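Ticket 616: Folding station stops on "edge not found", light garments
Opened by: Junaid Naqvi, finishing room
Assigned to: Joris Hoekstra, Skadier support
Priority: was Low, changed to Medium by requester
Status: Open, waiting on customer (see last entry)

Junaid Naqvi
Third ticket on this since May. The folding station stops partway through a shirt, says "edge not found" and waits for a person to clear it. Dark shirts mostly go through. Light gray is where it gives up. The other two tickets were closed as "resolved by restart." Restarting takes five minutes and the message comes back on the same batch, so I would not call that resolved.

For the record, the plan we were shown said one person could watch the station and also run labels. Rena has been that person. She does not run labels. She stands next to the station, clears the message, flattens the shirt again and presses continue.

Joris Hoekstra
Hi Junaid, thanks for the detail. Can you confirm the software was updated after the last ticket? Also please check that the pads on the fingers are clean and that the table cover is pulled tight. A loose cover can be picked up along with the garment.

Junaid Naqvi
Updated, yes. Pads wiped at start of shift. Cover pulled tight and clipped again at the back. Ran 6 light gray shirts from the Prandlow order. Four stopped with the same message. One was folded with the sleeve trapped underneath, and the station reported that one as a success. Please look at that separately. If it counts a trapped sleeve as a good fold, I don't trust the number on the weekly report either.

Joris Hoekstra
Noted, I'll log the sleeve as its own item. The success count only checks the outline of the finished fold, so a trapped sleeve can pass. Was the same operator laying out all six? Placement by hand can vary quite a bit.

Junaid Naqvi
Same operator, Rena, who has folded for this company by hand for years and knows how to lay a shirt flat. I asked her to write down what she sees, which I gather has not been done on any of these tickets. Her notes:

"It goes for the edge and gets two layers, or it gets the cloth on the table. If I smooth the shirt before it reaches in, it does better, but then I'm doing the hard part. I can fold a stack while I wait for it. I'd like to know if I am allowed to."

I'd like to know that too. The instructions from Nijs say not to hand fold at the station because it throws off the count.

Joris Hoekstra
Understood. The count question is for Nijs, they set up the reporting. On our side, please attach pictures of the table and the grippers with a light garment down, close-ups included.

Junaid Naqvi
Attached. 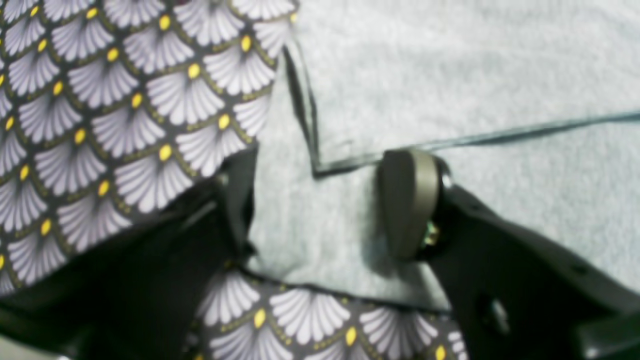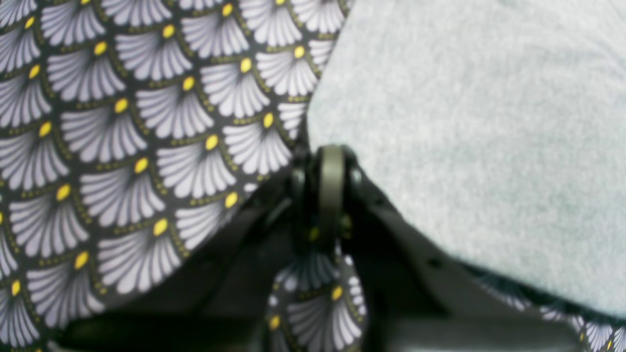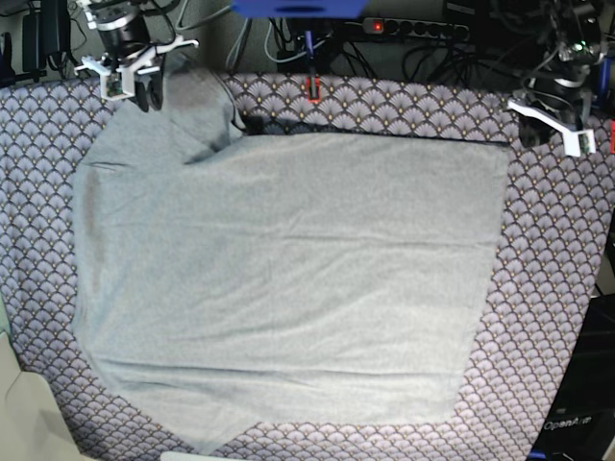
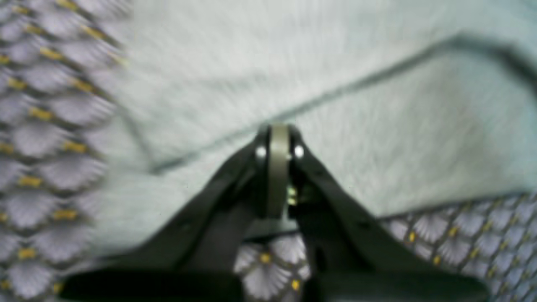
Since you will ask about output: the proposal promised up to 300 pieces a shift. We have not come near it on light colors, and the shifts where we did best were ones where Rena put in the most smoothing. I would like that written down somewhere other than my notebook, before somebody upstairs uses the figure to decide how many people the finishing room needs.

Joris Hoekstra
Thanks, received. Two things to try:

1. Swap the table cover for a plain dark one. A busy print makes edge finding harder.
2. Lower the approach speed one step in the garment settings and run the same batch.

I'll pass the pictures to the engineers in the meantime.

Junaid Naqvi
I can do the speed. For the cover, who supplies it? It isn't on our parts list. If a plain cover was needed for light garments, the time to mention it was at install.

Also, one step slower means fewer shirts. Please tell me what you expect the output to be at that speed, in writing, so I can compare.

Joris Hoekstra
I don't have a tested figure for that speed with light fabric. I'll ask. Any plain dark cloth that lies flat will do as a trial.

Ticket set to: Waiting on customer (11 June 2025)

Junaid Naqvi
Please set this back to waiting on Skadier. You owe me an output figure and an answer on the trapped sleeve. I'll find a cloth. Until I hear back, light grays are being folded by hand at the side table, Rena is doing them, and I am keeping that count myself.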